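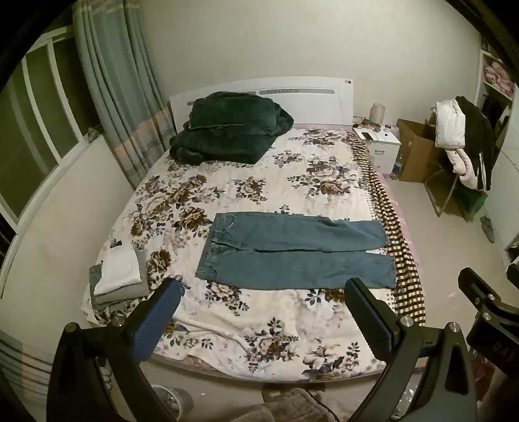
Jeans flat on the bed, the two-jaw gripper at the foot of it. Laundry is the test this month.

Can a home-built gripper earn its shelf space?

Longtime readers will know how I feel about laundry robots. Every January somebody at the Pukbridge shared workshop announces that this is the year, and every spring the parts go back in the bin under the drill press. So when the Zeleke build came around again I said I'd write it up, on the condition that I could be rude about it.

Zeleke is a hand-held gripper for now. You carry it, you squeeze, the jaws close. The plan is to get the jaws right in a person's hand first and worry about motors and an arm later. I'll give the group credit for that order of work. The last build started with the arm and never got as far as picking up a sock.

The parts list stands at 63 items, and the money spent so far is 241 dollars, which leaves out the screws people brought from home and the first set of linkage arms from Jitel, sent back for being too soft. The budget was capped at 500. I have my doubts about the cap.

Now the jeans. Denim is kinder than the group likes to admit. It's stiff, it has a thick waistband, and a pair laid out flat gives the jaws a good edge to go for. Fine. But most of what comes out of a dryer isn't denim and it isn't flat. Plush blankets are a different problem, and so is anything padded. I would like to see the same pads try a puffy jacket before anyone says the word "laundry" in a grant application again.

Then there's the question of grip pads. One jaw has a blue textured pad and the other a black ribbed one, and there is a running argument over which to keep. I'd settle it with a test on one fabric, with one person squeezing, repeated until everybody is bored. What we have at present is opinions – strong ones.

The Fivley logging sheet does help. It has 17 columns, too many, but it makes people write down a miss as well as a catch. Please fill in the misses. A page of nothing but successes tells me the pencil was put down early.

My own folding record remains unbeaten by any machine in the building, and I'm not good at folding. Next open bench is at 7 p.m. in the back room. Bring a fitted sheet.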